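Setting Up Your Two-Tier Snack Shelf
07/01/2023 | By the Mosoti Home Guides desk
Print this page | E-mail this page

Section 3: Loading the chips

I've set up more of these little shelves than I care to admit, so let me save you some fuss!

1. Stand the shelf on a flat table and press on each corner. If it rocks, go back to Section 2.
2. Sort your bags before you load -- I go by color, greens up top and browns down below.
3. Lay the top bags flat. They can overlap a bit (mine always do).
4. Slide the lower bags in from the front, one at a time.

Note: Cassava chips and potato chips can share a board just fine.

Caution: Don't squeeze a full bag to make it fit. Pinch it by the top edge and ease it in.

Greens on the top board both times:

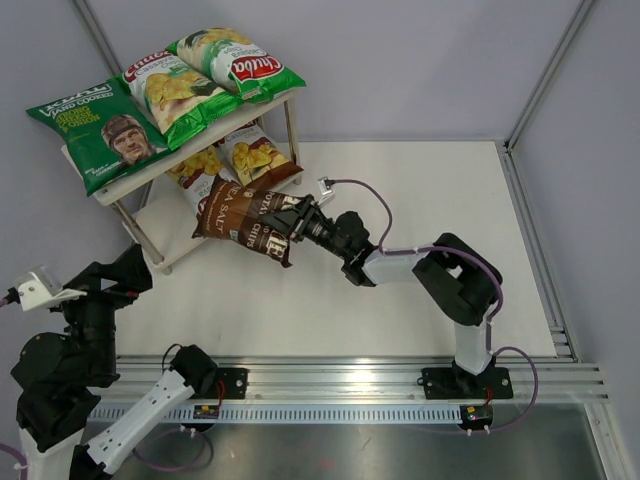
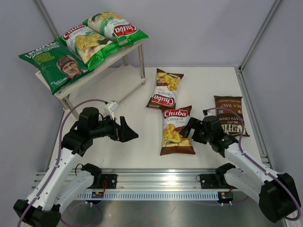

Reader comment from Dristport: I tried sorting by color and ended up going by flavor, as my kids kept pulling out the cheese and onion. Much easier on the lower board!

Related items
Astisgate wall rack, 165 mm
Ukance pantry bins, set-up guide
Section 4: Cleaning the boards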